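The Zovari hand lost the first round on speed. "It closes slower than the Climent, and we knew that going in," said the lead engineer at Boyer. "What we wanted was grip retention over 577 cycles – the Climent let go 29 times." 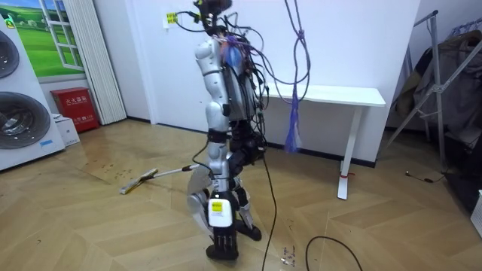 Wrist load was the harder measurement. Boyer's team reads it from motor current, with no separate force sensor. A floor mop held by its handle puts the load well away from the palm, and the engineer considers that a fairer test than a steel bar. "Controller tuning comes next."

© 2022 Trornness. Contact | Back to top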